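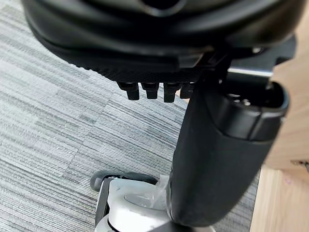 Under the seat of an office chair: black plastic, more black plastic, and one silver rod getting all the light.

The Underneath Gallery

Every furniture catalogue shows you the top of the chair. The top is fine. You sit on it, you know roughly what it's up to. The underneath is where the interesting decisions were made, usually by somebody who assumed you'd never look.

We got into this when the office moved up to the second floor at Fata and all 24 desk chairs had to be checked over before they went in the lift. Most people did their own chair and went for lunch. I carried on looking, and this page is the result.

Notes on the chair at the top

The tabs. Four of them in a row along the lower edge of the seat, like a very short comb. They look like clips of some sort. I have asked two people what they hold and been given two confident answers, which don't agree.

The rod. Thin, shiny and possibly part of the adjustment. My policy with any lever under a chair is to pull it gently while holding on to the desk.

The armrest support. A big curved thing with a rounded cap on its upper end, open and hollow. Anyone who has lost a paper clip in January and found it again in June will have views on hollow bits of chair.

The dotted band. The plastic has a fine texture here, on a part most people will only ever meet with their fingertips. Somebody at a drawing board chose that, and I'd like them to know it was noticed.

Still to come

The meeting room stools (15 of them, all wobbling in different directions), the Bodus filing trolley, and the big table from the old Esilance showroom, once I can get under it without people asking if I'm all right.

Page 2 of the gallery has the desk drawers.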